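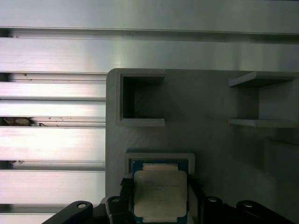
Thandeka Oosthuizen wrote: It stopped at 1,406 again this morning, same as last time, and there was still no error on the screen. I haven't touched the file in between. Could it be the accents in the author names?

Reply from support
Thanks, that helps. Stopping at the same number twice makes a network dropout unlikely. Accents are possible but I'd expect those to come through as odd characters and not stop the import. Please could you send the export file as it came out of Lirkent, without opening it in a spreadsheet first? Spreadsheets change dates and long numbers when they save.

Ticket summary
Subject: Catalogue import ends early, no error shown
Site: Radebe Reading Room
From: Lirkent (old catalogue)
To: Stimora (new catalogue)
Opened: 3rd May
Priority: normal, raised to high after the second attempt
Expected records: 2,265
Records imported: 1,406

What was reported
The reading room is moving its catalogue from Lirkent to Stimora. The export finishes normally and gives one comma-separated file. The import page accepts the file, the progress bar goes to the end and the message says "Import complete". The record count afterwards is short by 859. Loan history and borrower records were moved separately and are all there.

Checks, in the order they were done

1. Repeated the import into an empty test catalogue. Same count.

2. Tried a different browser, then the office laptop. Same count. Ruled out the browser and the connection.

3. Looked at the last record that came across. It is a local history pamphlet on the Istlow canal, and it looks fine in Stimora apart from the notes field, which is much too long. It carries on into what is clearly the next book's title and shelf mark, and keeps going.

4. Opened the raw file in a text editor and went to the same pamphlet. The notes field begins with a double quote mark and never closes. Somebody typed a measurement in inches using the quote key, and Lirkent wrote it to the file exactly as typed. Stimora reads that mark as the start of a block of text and swallows everything up to the end of the file as one long note.

So the missing books were in Stimora all along, inside the notes of a pamphlet.

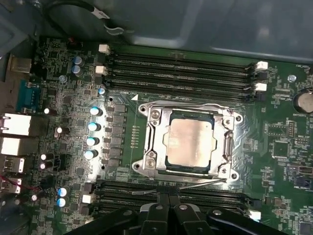 Attachment 2: processor socket and retention levers, case open.

5. Searched the rest of the file for unpaired quote marks. Found several more in the notes and one in a title. All of them are inches, mostly on folded maps.

6. Asked the Lirkent help desk whether the export can double up quote marks inside a field. They say it can, with a setting called "Strict text output" under Export, Advanced. It is off by default.

7. Turned the setting on and exported again. Imported into the test catalogue. Count now 2,265.

Second problem found while testing
With the full set loaded, some long titles had lost their endings. Stimora's short title field holds 70 characters and cuts anything over that without saying so. The full title is meant to go into a separate field, which was left blank on the mapping screen. Mapped Lirkent "Title" to both fields and ran the test import again. Full titles now show on the record page. The search results list still shows the short version, and that is how the page is designed.

Comment from Thandeka Oosthuizen
I've gone through the map drawer against the test catalogue and they are all there now. The inch marks look right too. Two questions. Do I need to delete the first lot from the live catalogue before we do it for real, or will it overwrite them? And will the shelf labels I have already printed still scan?

Reply from support
Please don't delete them one at a time. On the import page choose "Replace catalogue" instead of "Add to catalogue". That clears the titles and leaves borrowers alone. Check that no loans are open first - a replaced title loses its link to any loan that is still running. If a few are out, return them on the system and reissue them afterwards.

Your labels will scan. The barcode comes from the Lirkent item number and we are keeping that as it is. The one exception is the canal pamphlet. If you edited it by hand to shorten the note, it may have been given a new number, so scan that one and reprint if it isn't recognised.

Steps for the live import
Take a backup from Settings, Backup and save it somewhere other than the desktop.
Export from Lirkent with Strict text output on.
Do not open the file before uploading.
Map Title to both Short title and Full title.
Choose Replace catalogue.
Compare the record count with the one on the Lirkent front page.

Update
Live import done by Thandeka after closing. Count matches. The canal pamphlet did need a new label.

Still open
Stimora reports "Import complete" even when a quote mark is left open at the end of the file. Passed to the developers as a separate fault. They have it down for the June release, with a warning that gives the line number. This ticket stays on hold until then.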